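Budgeting for a second gripper, spend now or wait?

maltbridge_mo
20 September 2026
So I've got 3,446 set aside for the bench and the Grurkeo quote eats most of it. My hand-held one still works, but the finger faces are getting scuffed and I'd love a spare before we start on tabletop jobs.
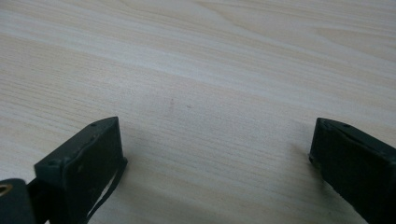

Schmieder wants 745 for just a pair of fingers, which seems steep to me — am I wrong?

rumum_fan
Steep, yeah! Scuffs are cosmetic. Wait till July.

benchrat11
Disagree. Lead time was 15 weeks on mine. Order the fingers now, skip the full unit.

maltbridge_mo
Ugh, 15 weeks?? OK, asking Schmieder about shipping tonight.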